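The Long Way Around a Living Room

Last updated in June

The first thing Helju Navickas will do, if you let her into your living room, is sit down. She'll try the couch, then whatever chair you never use, then quite possibly the floor, and she'll stay in each place long enough that you start to wonder whether you ought to offer her something to eat. (You should. She likes toast.) She has been helping people arrange their rooms in Novgate for a good part of her working life, and she says she learned early on that you can't tell much about a room while you're standing in the doorway with your coat on.

I spent most of a month following her in and out of other people's houses, and I came home each evening and moved my own furniture around until my back complained. What I'd gone to ask her about was color. I had a notion that all of us had gotten a little timid, with our oatmeal couches and our oatmeal rugs, and I wanted somebody to give me permission to buy something orange.

"Orange is easy," Helju told me, over the second round of toast. "Orange gets along with everybody. Brown is the one people are scared of, and brown is what makes the orange work."

She means brown walls, and she means them warmly. A lot of us grew up with brown paneling and spent our twenties painting over it, so I understand the flinch. But stand in a room with a good warm brown behind you at four in the afternoon, with the lamps just coming on, and it's a little like being inside a loaf of bread. Red looks richer against it. Green plants look as though somebody has watered them, even when somebody hasn't. White things – a cushion, a folded throw, a stack of saucers – seem to carry a bit of their own light.

Wellington Prado, who ran the paint counter at Camargo for years and still gets phone calls about it at home, agrees with her on the brown and on almost nothing else. He would have you paint the ceiling too. He'd have you paint the radiator. He did let me take home 2 sample pots, one called Hokura and one called Lovatus, and I put them up side by side next to the window and lived with them for longer than my family thought reasonable. Hokura had more red in it and won in the evenings. Lovatus was better at breakfast. We went with the evenings, as we're hardly civil to one another at breakfast anyway.

Then there's the matter of the chair. Every room Helju likes has one chair that doesn't match, and she is firm that it should be a chair people really sit in, with a back that tips you a few degrees past upright so that you're inclined to stay. Mine came from Jucélia Bezerra, who deals in secondhand seating out of a long, cold shed behind her house and keeps everything in an order only she can follow. I paid $88 for it, which my husband thought was a lot until he sat in it, and now I have to ask for it back.

Jucélia's one piece of advice was to put the chair where there's already something to look at, and to let a plant lean in on it a little. She doesn't care for plants lined up on a sill like schoolchildren. She wants the big-leafed kind, set off to one side and allowed to get somewhat in the way, so you brush past it going to the kitchen. I was doubtful, having killed a great many plants, but mine has been in its corner since winter and has put out new leaves, and I've grown fond of the way it touches my sleeve.

As for the orange, I did get it in the end, and more of it than I'd planned.
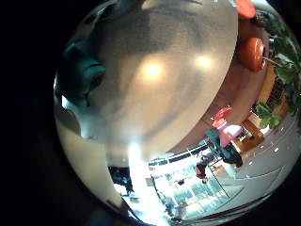
I started with one small piece, up high, and lived with that for a while before I went back for something bigger and rounder. Helju came by to see how it had all settled. She sat on the couch, and on the floor, and then in the chair for a good long time, and asked whether there was any more toast.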